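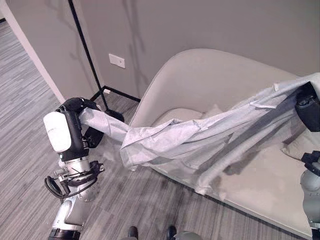
How to fit a loose throw sheet over a sofa

Applies to: two- and three-seat upholstered sofas with fixed or removable seat cushions
Last updated: October 11, 2020

A loose sheet keeps dust, hair and minor spills off the upholstery without the cost of a tailored cover. Thin fabric is easy to wash but harder to lay than a heavy throw. It twists when lifted by its ends, and it slides on smooth upholstery. The method below covers measuring, laying and securing.

What you need

One flat sheet, unhemmed or hemmed
Tape measure
Fabric scissors
Foam tuck rods or rolled towels
Vacuum with upholstery nozzle

Measuring

Run the tape from the floor behind the sofa, up the back, over the top, down to the seat, across the seat and down to the front hem. Let it follow the cushions. Write this down as the depth. Then measure from the outside of one arm to the outside of the other, going over both arms and across the seat. This is the width.

Add 10 cm to the depth for the tuck behind the seat. If the back of the sofa stands against a wall, the sheet can stop partway down the back, and a depth of 200 cm is enough for many small sofas. Check your own figure before cutting.

Wash and dry the fabric first. Cotton can shrink in both directions, and a sheet cut to size before washing may come up short at the front.

Preparing the sofa

Pull the sofa far enough from the wall to stand behind it. Remove throw pillows. Vacuum the seat, the back and the gap between them. Grit left under a thin sheet works into the weave of the upholstery when someone sits down.

Removing a twist

A sheet gathered in one hand turns into a rope near the grip and fans out toward the far end. Pulling harder tightens it.

1. Lay the sheet across the seat and release the gathered end.
2. Find the corner at that end. Follow the hem with your fingers until you reach the next corner.
3. Hold one corner in each hand and spread your arms until the edge is straight.
4. Give one short shake, then let the fabric settle.

If the edge is frayed, hold the fabric a few centimeters in from it. Trim hanging threads with scissors. Do not pull them.

Laying the sheet

1. Stand behind the sofa with the long edge in both hands.
2. Bring the edge over the top of the back and let the rest fall forward onto the seat.
3. Match the middle of the sheet to the middle of the backrest.
4. Walk to the front. Draw the lower edge toward you until it hangs evenly, clear of the floor.
5. Smooth from the center out to each arm. Diagonal creases mean one rear corner is lower than the other. Lift that corner and repeat.

Securing

Push the extra fabric into the gap behind the seat and press a tuck rod in on top of it. The Grerum foam rod in the 116 cm length suits a two-seat sofa. For a wider seat, use two rods end to end. Rolled hand towels also hold, but they need resetting more often. Repeat at the inside of each arm.

Do not use pins on a thin sheet. They leave holes that run when the fabric is under tension.

Troubleshooting

Sheet slides forward: tuck deeper, or place a strip of non-slip mat on the seat under the sheet.

Front edge touches the floor: fold the excess under the seat cushion. If the cushion is fixed, hem the sheet.

Upholstery shows through: use two layers, or a closer weave.

Related pages
Washing and drying large flat fabrics
Patching a frayed hem
Measuring a corner sofa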